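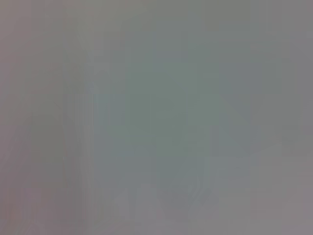
Gray on gray, with a band of mauve at left.

Paint stores sell more gray than any other color, and most people who buy it end up with a color they didn't pick. Tyyne Heinonen has mixed house paint in Mevgate for long enough to know which cans will come back. They are the ones sold on a cloudy afternoon to someone who looked at a chip the size of a stamp.

"Gray is never only gray," she says. "There's red in it, or blue, or green. On the chip you don't see it. On four walls you do."

A gray with a little red in it can go pink by a west window at 5 p.m. and look plain by breakfast. A blue gray in a north room can feel cold all winter. Heinonen tells customers to paint a large board, lean it against each wall in turn and leave it up for a few days. Few of them do it.

Kofi Quartey did. He and his wife bought a row house in Brosungate with over 400 square feet of living room and a ceiling the last owners had painted brown. They tried 10 grays before settling on one with a trace of violet. The leftover sample pots are still under the stairs.

"My brother-in-law says it's purple," Quartey says. "He's right after dark."

Bulbs account for a good part of that. Warm bulbs pull the red out of a gray, and cool ones push it toward blue. Heinonen asks what bulbs people have at home, and most can't say.

Bright things in the room matter too. An orange rug throws some of its color onto the wall next to it, and a pale gray beside it can look bluer than it did in the can.

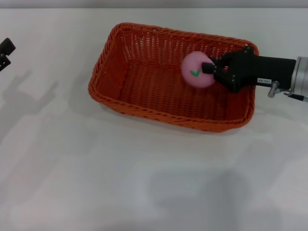

Should the ceiling be the same gray as the walls?
It can be, but it will look darker up there, so many painters have the store mix it at half strength.

Quartey left his ceiling white. It took three coats to cover the brown, and he plans to do the hallway in July.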